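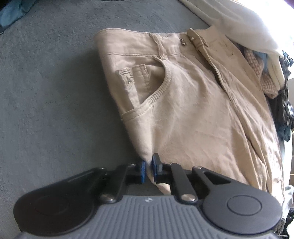
Right then, a long one from me, so put the kettle on. I've spent the best part of July on a question that sounds daft when I say it out loud to my family: when you teach a robot to fold clothes, does it matter where the person showing it takes hold first?

Some background for those who've only followed me for the allotment posts (hello, the beans are fine!). In our group at Clistberg we don't drive a robot arm about to collect our examples. A person holds the grippers themselves and does the folding, and the arm learns from the recordings later on. It's quick, it's cheap, and it's rather soothing once your wrists get used to it.

The trouble is that people are lovely and inconsistent. Give 6 of us the same pair of trousers and one goes straight for the waistband, another pinches the side seam, and I apparently dither over the pocket for ages before choosing anything at all.

So we made two sets of recordings, 1,000 folds in each. In the first, everybody did as they pleased. In the second we had one house rule – take hold of an outer edge first, never the middle of the cloth – and after that you could carry on however you liked.

Same garments, same bedroom sort of mess round the edges, same people. We trained the same model on each set (we call it Lutance, please don't ask, it was late and we were hungry) and then let both versions loose on clothes neither had met before.

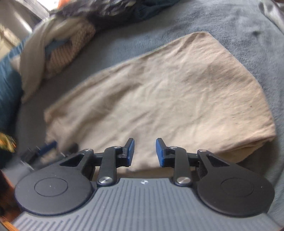 The free-for-all version did worse, as you might guess, but the way it did worse is what has kept me up. It would come down towards the cloth, hover, shift a bit one way, shift back, and close on nothing. It had learnt our dithering! Mine especially, I fear.

With the edge rule, failed first grabs went down by 44 per cent. I ran the numbers again on Wednesday with a fresh split and they held up, and I may have done a small lap of the corridor.

Now the caveats, and there are a few. Big plain pieces of cloth are still hard going, as one soft crease looks very much like another and the model will sometimes take a fold for an edge. Anything with layers tucked under is worse again. We only tested 5 kinds of garment, and none of them was a fitted sheet, which I am saving for when I feel braver.

Harpreet Arsenault thinks the rule helps mostly by making the start of each recording look alike, and that any sensible rule would do the same job. I half agree. We're going to try a "corner first" set next to find out which of us has to buy the buns.

If you collect this sort of thing yourselves, I'd love to know whether you give people rules or let them get on with it. The Leinonen lot swear by total freedom, and their towels do come out beautifully, so I'm quite ready to be argued with.

Write-up is on its way once Skestia has finished the last batch of training runs. I'll post it under this thread.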